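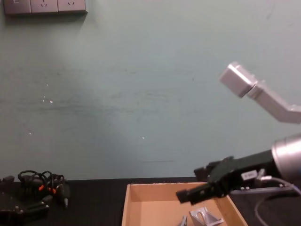 **Equipment planning meeting, Clavside workshop**
October 23, 2019
Minutes taken by Safta Ursu

We got going a little late while the coffee finished, and I want to thank everyone who stayed past the end of shift to be there. The minutes from last time were read and accepted with one correction: the spare air line was ordered for the packing side and has nothing to do with our budget, so I have taken it out of the running total.

**1. Second bracket cell**

Most of the evening went on this, as I think we all expected. The bench cell has been sorting brackets out of cardboard trays since summer, and the general feeling is that we like it and would like another. The question is whether we buy a matching pair of arms from Jolla again or take the Ulloa offer, which comes in cheaper but would mean a new controller and a new set of fingers to learn.

Those who work the bench every day spoke warmly for Jolla. They know its moods, the programs could be copied across with small changes, and we already have the mounting plates drawn up. The Ulloa people were very pleasant on the phone and have offered to lend us a unit for 2 weeks, and it was felt it would be a shame to turn that down before we have even tried it. After a good deal of back and forth we agreed to accept the loan, run our own brackets on it, both sizes, and decide afterward.

Costden has also sent a quote, for a single larger arm. It was read out in full for fairness. It won't fit the benches we have, and we set it aside with thanks. I will write them a nice note.

**2. Grippers and spare fingers**

We have 4 spare sets of parallel fingers left in the cabinet and the lead time from Jolla has stretched out to nearly 96 days, so we really ought to order before we need them. Agreed to buy another 4 sets now out of this year's money. There was a friendly disagreement over whether to try softer finger pads for the small brackets. It costs very little to try one set, so one of the 4 will come with the soft pads and we will see how everybody gets along with them.

**3. Cables and connectors**

This came up last time and got put off, and I am glad we gave it a proper hearing. Cable guides and clips were left off the first order to save money, and the bench crew would very much like them on this one. Labels for both ends of every cable were asked for too. The clips and labels together come to 105 dollars, and that was approved on the spot with no discussion at all, which must be a record for us.

**4. Trays**

The cardboard trays cost us next to nothing and the arms pick out of them well enough, but they do go soft at the corners after a while. Plastic ones were suggested. We don't yet have a price for a shallow one in the right size, and there was some worry about shine bothering the vision setup. Left open. If you come across a supplier, please bring me a page from the catalog.

**5. Power for the new bench**

Wherever the second cell ends up, it needs its own outlets at bench height. The electrician can come in November if we tell him soon. It was asked whether the wall could be painted during the same visit, while things are moved anyway. I have put it down as a maybe.

**To do**

- Safta: accept the Ulloa loan, write to Costden, order the finger sets
- Bench crew: pick the bracket trays for the trial and set them aside
- Stores: order clips and labels
- Safta: call the electrician for a November date

Next meeting will be once the loan unit has gone back. Please bring your notes from the trial, even the scribbled ones.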